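Workshop Tips: Picking a Gripper for a Small Bench Arm

Posted August 2018 in Bench & Shed

Three grippers have been on and off our arm since January, and the screws are starting to complain. The arm is a Tinbridge, the small one, and the grippers are the Rusell two-finger, the Foner soft-finger and the Amoah parallel jaw. What follows is what we'd want written on the wall if we had to do it again.

1. Weigh the gripper before you believe the arm

The payload on the spec sheet is for an arm with nothing on the end of it, and an arm with nothing on the end of it is a coat rack. Put every gripper on the kitchen scale, bracket and screws included. The Rusell came in at 314 grams. The Amoah was 803, and ours sagged like a tired shelf at full reach. If you must use a heavy jaw, keep the work close to the base and slow everything down.

2. Start with dull objects

Everyone wants to pick up an egg. Leave the egg alone for a week. A good first set is a wooden block, a tape roll, a whiteboard marker and a folded dishcloth. The block will flatter any gripper you own. The dishcloth will humble it.

3. Use the marker as your yardstick

A marker is round, light, slick and happy to roll off toward the heater. Lay it flat and have each gripper come straight down on the middle of the barrel. Then try again nearer the cap, where the weight is off and the thing wants to swing. Stiff fingers need to be lined up well. Soft ones forgive a sloppy approach but let the marker droop once it's in the air. Write down which end you grabbed. We didn't for the first batch and had to throw the numbers out.

Look at the view from the wrist before you close the fingers, too. On a pine-colored top a white barrel with blue ends is easy to find, though window light or a lamp can leave pale patches on a glossy finish. Knots make dark spots of their own, and a simple color threshold will go after one with great confidence. 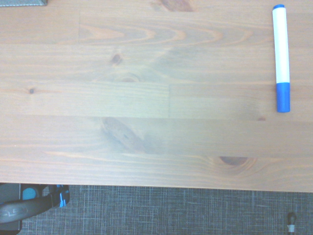 4. Tape the cable before it tapes you

Run the gripper cable along the arm with a loop of slack at each joint. Turn the wrist by hand through its full range, power off, and watch where the cable goes tight. Hook-and-loop straps beat zip ties, as you will be redoing this by dinnertime.

5. Change one thing at a time

New fingers and a new controller on the same afternoon will teach you nothing – except that you own a lot of small screws. We ran the old controller with all three grippers first, then swapped it.

6. Clean the pads

Sawdust turns rubber pads into skates. Wipe them with a damp cloth and let them dry before the next round. The Foner fingers pick up lint from across the room, so keep them in a bag.

What stayed on the arm

The Rusell, for now. It does the marker, the block and most of the tape rolls. The Foner goes back on for the dishcloth, and the Amoah is holding down a stack of sandpaper.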